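About Modard

Modard tests grip and strength training equipment and publishes the results. We measure bar diameters, knurl depth, handle coatings, spring resistance and load markings, and we report what we find in a standard format that lifters, coaches and gym owners can compare from one product to the next. We do not make equipment and we do not sell it.

The company works from a single unit at Trallside, with a test room, a small machine shop, a store and an office upstairs. The kitchen is shared with the office.

What we test

Most of our work falls under five headings:

Thick bars and axles. Outside diameter at several points along the gripping length, straightness, sleeve fit, surface finish and total mass.

Grip sleeves and adaptors. Fitted diameter on a standard bar, hardness of the compound, resistance to rotation under load, and change in diameter after repeated use.

Torsion spring grippers. Closing force, handle spread, handle diameter and drift in closing force over a fixed number of cycles.

Plates and pinch blocks. True mass against marked mass, thickness, edge radius and face texture.

Straps, hooks and chalk. Breaking load for straps and hooks. Friction against bare and knurled steel for chalk, in block, loose and liquid form.

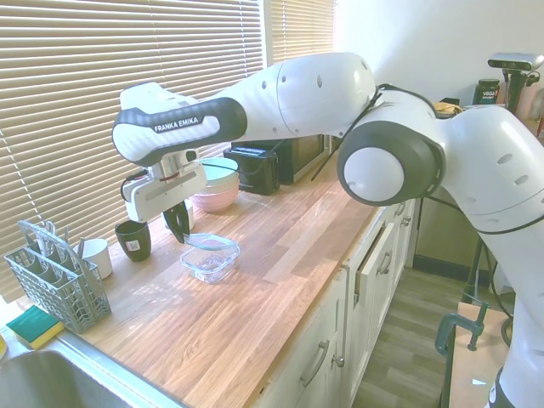
Franka Emika arm over the worktop

How a test is carried out

Each item is bought through an ordinary retail channel, at the listed price, in the same way a customer would buy it. Where a maker sends us a sample directly, the report says so on its first line and the item is marked with an S in the index. Samples are tested by the same method as bought items, but they are left out of the comparison tables.

On arrival the item is weighed, photographed and given a number. It then rests in the test room overnight so that rubber and plastic parts reach room temperature. Rubber compounds in particular give different hardness readings when cold, and early in our work we lost a set of winter readings to this. The set was withdrawn and repeated in March.

Diameter is taken with a micrometer at ten points along the grip section, with the bar turned a quarter turn between readings. The report gives the mean, the largest and the smallest value. A bar sold as two inches that measures two inches at the centre and less towards the collars will show as such in the table.

Closing force on grippers is measured on the Bimberg rig. This is a lever frame of our own design, named after the street where the first version was built. The gripper is held by one handle in a fixed clamp and the other handle is loaded through a strap at a set distance from the end. Weight is added in small steps until the handles touch. The figure we publish is the mean of three closures, taken after a short bedding-in period of 10 cycles. Strap position has a large effect on the result, and figures from other rigs should be compared with ours only if the strap position is known.

Wear testing on grippers runs to 3000 cycles on a motor-driven frame. The closing force is measured again at the end and the change is given as a percentage. Grip sleeves are tested separately, by clamping them to a bar under a steady turning load and reading the slip angle at fixed intervals.

Strap tests are destructive. The strap is looped round a steel bar in the same way as in a deadlift and pulled at a constant rate until it parts or until the stitching opens by more than the allowed gap. At least two straps of each type are tested, and the lower figure is the one that appears in the index.

Human trials

Machine readings describe the equipment but say little about how it feels to hold. For this reason most bars and sleeves are also given to a trial group, who lift to a fixed plan over several sessions. The group is drawn from local clubs and includes people with small, medium and large hands, sorted by measured hand length.

Each person lifts with the test item and with a plain reference bar, in an order set in advance. They are not told the measured diameter. The result we publish is the load held on the test item as a share of the load held on the reference bar, given separately for each hand size. Comments on comfort are recorded but are kept apart from the figures. A single session on a new bar tells us very little, and no result is published on the strength of one.

Chalk is allowed in trials unless the item under test is chalk. Straps, hooks and tacky are not.
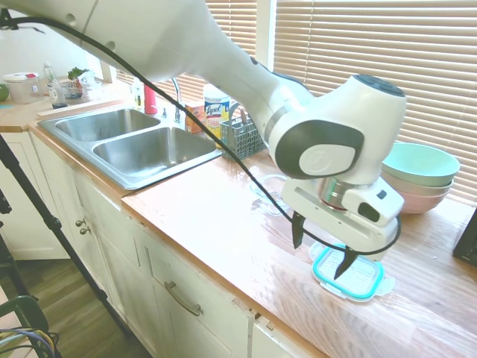 Worktop with glass food container, turquoise seal

The Rashidi index

All results are entered in the Rashidi index, our public register of tested equipment. At the time of writing it holds 897 entries. Each entry has the item number, the date of purchase, the method version, the readings and a short note on anything unusual, such as a bent sleeve or a missing set screw.

Entries are never deleted. If a maker changes a product, the new version is given a new number and the old entry is marked as superseded. If we find an error in our own work, the entry is corrected, the original figure is left visible with a line through it and the reason is given underneath. Withdrawn products stay in the index – many of them are still in use in gyms and sold second-hand, and the readings remain useful to the people who own them.

The index can be searched by type, diameter, closing force and price band at time of purchase. It can also be downloaded in full as a plain table. Clubs and federations may reprint entries without a fee, provided that the item number and method version are kept with the figures.

Calibration

The micrometers, callipers and scales are checked against reference pieces at the start of each working day and sent to an outside laboratory once a year. The load cells on the strap frame follow the same schedule. If a daily check falls outside the allowed range, all readings taken since the last good check are marked as doubtful and repeated.

The reference bar used in trials is replaced when its knurl depth falls below a set value. The old bar is kept in the store with its records, in case a past result needs to be looked at again.

How we are paid

Modard is funded from three sources. The first is subscription to the full method notes, which are bought mainly by gyms and by people who design equipment. The second is contract measurement for clubs that need to confirm the mass of their plates or the size of their implements before a contest. The third is a yearly printed edition of the index.

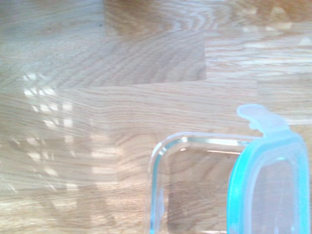

We do not carry advertising from equipment makers or shops, and we do not use paid links. Makers may order a measurement of a product before release, but the results of such work are private to them and do not enter the index. Once the product is on sale it is bought and tested in the usual way, under a new number, by staff who did not carry out the earlier work where staffing allows.

Limits of our work

We do not certify equipment as safe. A breaking load measured on two straps does not guarantee the load at which a third will fail, and our reports should not be read in that way. We do not test machines, racks, benches or clothing. We do not give training plans or medical advice.

Our figures for closing force apply to single items. Springs vary from one batch to the next, and two grippers with the same rating on the handle may differ noticeably on the rig. Where we have tested several of one model, the spread is given in the notes column.

Contact and visits

Requests for testing can be sent through the form on the contact page. Please give the maker, the model, the marked size or rating and, where possible, the shop it was bought from. Requests are grouped by type and the most frequent are bought first. We cannot reply to each one.

The Trallside unit is open to visitors by arrangement. Deliveries should be made to the side door before 4 pm. Items for contract measurement must be clean, dry and labelled with the name of the club, and plates should be packed flat.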